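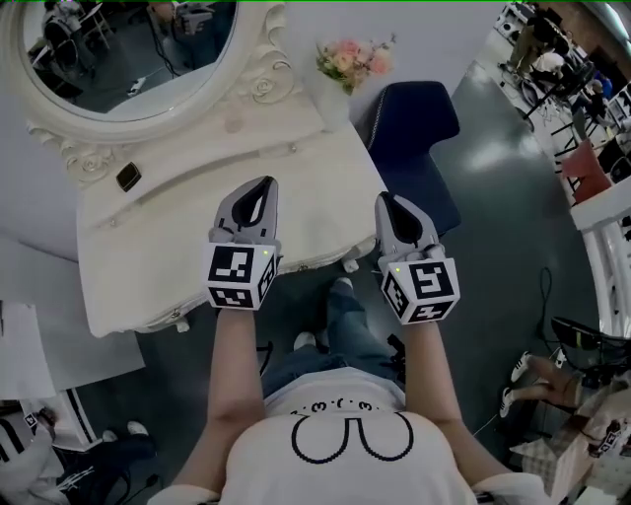
Clenska Beeswax Furniture Polish, 200 ml tin

I make this polish in small batches in a converted garage in Dranitville, and it's the thing I get asked about more than everything else in the shop put together. It started because I was fed up with spray polish. My grandmother's sideboard had gone sort of gray and sticky after years of the stuff, and I wanted something that would clean up nicely and not leave a film I could write my name in a week later.

So, what's in it: beeswax, a little carnauba wax to harden it up, and orange oil to keep it soft enough to spread. No silicone, no dye. It smells like oranges for a day or so and then mostly like honey, and then like nothing much.

What it's good for

Bare, oiled or waxed wood is where it really shines (sorry). Tables, chair legs, drawer fronts, banisters, the wooden handles on your kitchen knives if you're the sort of person who does that. It also works over old varnish and shellac that's still in one piece. I wouldn't put it on chalk paint unless you've tried it somewhere hidden first, as it can darken pale colors, and I'd leave it off white paint altogether. For painted furniture I make a clear paste instead, and there's more on that further down.

Please don't use it on floors. You'll go flying.

How I use it

Dust first, with a dry cloth. If there's old spray polish on there, wipe the whole thing down with a damp cloth and a drop of dish soap, then leave it overnight. I know that's boring, but wax over grime is just shiny grime!

Scoop out a bit the size of a pea with an old T-shirt rag (much better than paper towels, which shed) and rub it in circles, then finish with the grain. You want a thin coat. Thinner than that, even. Wait 20 minutes or until it looks cloudy, and buff with a clean cloth until your cloth slides instead of dragging. For carved bits and curly edges I use a soft shoe brush, both to put the wax on and to buff it off, because you will never get dried wax out of a carved leaf with a fingertip. Ask me how I know.

Two coats is plenty for a piece that's been neglected, a day apart. After that I do mine every October, when the heating goes on and everything starts looking thirsty.

A 200 ml tin does a big dining table and its chairs with some left over. I'm still on the same tin I opened for my own house last year, and I'm not stingy with it.

Sizes

200 ml tin — the regular one, and what most people want
700 ml tub — for restorers, or anyone with a staircase
100 ml tin — a nice size for a gift or a guitar

The tins are plain metal with a paper label, and I'll refill the 700 ml tub at the shop door if you bring it back clean.

Now, the painted furniture

The clear paste is called Proltness, and yes, it's a silly name, and no, I'm not changing it. It's a bleached wax so it doesn't yellow, and it goes on the same way with even less on the cloth. I use it on white and cream pieces, and it gives a soft sheen, a bit like eggshell. Give the paint a good month to cure before you wax it. It comes in the 100 ml tin only for now — I can't get enough of the wax to do bigger ones.

Good to know

Used rags go outside, laid flat to dry, before they go in the trash. Oily cloths scrunched up in a bin can heat up all by themselves, and I take that seriously even if I'm silly about everything else.

If your tin arrives looking cracked or grainy on top, it got cold in the van. Stand it somewhere warm for an hour and give it a stir. If it arrives as soup, put it in the fridge. Either way the polish is fine.

White rings from mugs: sometimes a coat of wax hides them, sometimes it doesn't. I'd rather tell you that than sell you a tin on a promise.

Shipping and returns

I pack orders in the morning and they leave at 3 p.m. with the carrier. Unopened tins can come back for a full refund, and if you've opened one and hate it, write to me anyway and we'll sort something out. You can also find the regular tin on the shelf at Ó Gríofa, the hardware store, down the far end next to the sandpaper.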